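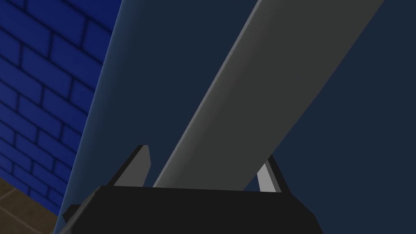 Idville shop notebook, 09/11/2025
Crawling on the Vulum white, third try

Same body as before (Radwan buff, the groggy one), same glaze, same recipe card with the coffee ring on it. The August batch crawled so badly that the mugs came out looking like a map of some islands. I blamed the clay, then the water, then the weather. Now trying to blame one thing at a time.

Bisque

Started with the shop at 78 F and the lid propped. Slow climb, held 30 minutes at 1,365 F to burn out whatever organics the Radwan people consider a feature. Then on up to cone 04 as usual. The Rular controller threw its "check door" message twice. I checked the door. It was a door. Cleared the message and it carried on.

Kiln meter read 2,949 at the start. Forgot to read it at the end, so we know when we began spending money and have no idea how much.

Prep

Half the bisque got wiped with a damp sponge and left on the rack overnight. The other half went straight into the bucket with all the dust on it, the way the August ones did. Notched the feet of the wiped ones before bisque so they can't get mixed up this time. The pencil marks from August burned off, exactly as pencil does, and as the page before that one says in my own handwriting.

Glaze bucket

Sieved twice through the 80 mesh. There was a lump at the bottom with the texture of cheese, mostly clay, so every top-up since summer has gone into glaze that was short of whatever settled. Broke it up with the drill mixer and let it stand an hour. Thicker than I like. Thinned it with a little water and stopped when it ran off a finger like cream. I know this isn't a measurement. The hydrometer is still missing and whoever borrowed it for the beer can put it back without discussion.

Dipped each tile for a slow count of three. On a couple of the unwiped ones there were hairline cracks in the raw coat as it dried, right along the inside corner where the wall meets the foot. Rubbed one set of cracks closed with a thumb and left the other set alone. Marked the rubbed one with an iron wash stripe on the back.

Glaze firing

Cone 6, medium speed, no hold at the top. Witness cones on the middle shelf and bottom shelf. Middle went down properly. Bottom was a touch stiff, same as always, and the shelf plan on the wall should say so instead of me.

Results

Wiped tiles: clean coverage, one small bare spot near a rim where I held it. My fault, and shaped like me.

Unwiped tiles: crawled at the corners and nowhere else. Less than August by a long way, so dust is part of it and the thick unmixed bucket was probably the rest.

Rubbed cracks: healed. Unrubbed cracks: opened up into bald strips.

I'd like to announce a discovery, but this is all on the first page of the handout we give to beginners.

Still open

Would the Vulum white behave without any wiping if part of the clay in it were calcined? Less shrinkage in the raw coat, so fewer cracks to start with. Need to order some, or calcine our own in a bisque bowl on the bottom shelf, where it can make use of all that reliable underfiring.

Also have to try it over black slip. It looked fine on one tile, but I didn't write down which slip, and there are two jars labeled BLACK and one labeled BLACK (GOOD).

Next load: casserole lids, wiped, bottom shelf empty except for the calcining bowl. Read the meter at both ends. New wax resist is under the sink behind the plaster.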